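We use cookies to keep you signed in and remember your settings. Accept / Manage

Community Help > Work & Jobs

Robot arms are coming to our lock bench. What happens to us?

posted by benchside_27

I work at Grostbridge, in the room where we check padlocks and match them to keys. There are 6 of us on my shift and we do 400 locks on a normal day. Management is trying out robot arms on the same kind of work and they keep saying "it's only the boring part." Well, the boring part is most of my day! I'm not against it (my thumbs would love a break) but I'd like to hear from people who've been through it. 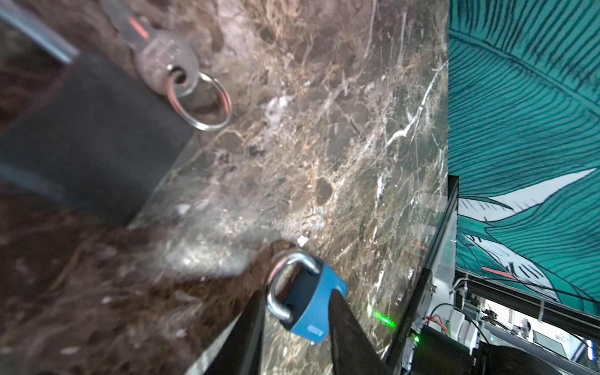
Do you still need people who know locks once the arms are running?

We did at our place, and more than I expected. Somebody has to tell the thing what a good lock is, and somebody has to deal with the ones it can't sort out. Ask now who gets trained for that, and get it in writing.

posted by Imis

I was on a packing line at Clegg when the arms came in. First month was rough, lots of standing around waiting for resets, and my supervisor kept asking why we were slow. After that my job turned into watching, fixing and writing stuff down. Easier on the wrists, way harder on the brain, and lonelier too, because the bench chatter pretty much died.
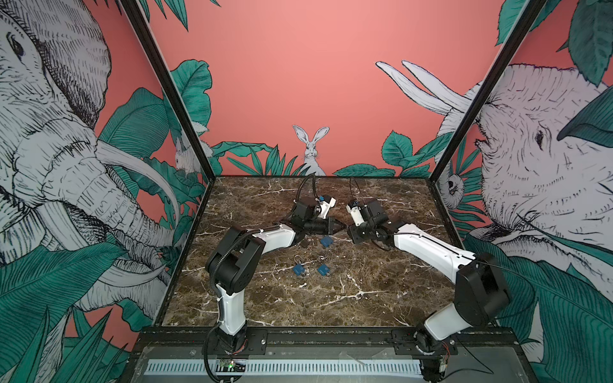

Anyway, the pay thing is what I'd push on. They gave us 60 cents more an hour and called it a new role, when it was really two roles. Also find out if your count target changes, ours did and we heard about it on a Wednesday from a sheet on the wall.

posted by flasevdale_nights

depends on the boss tbh. mine was fine. learn the software

Last updated: January

Related
- Moved from hand assembly to machine tending, is this normal?
- Can they change my shift because of new equipment?
- Sore thumbs from small parts work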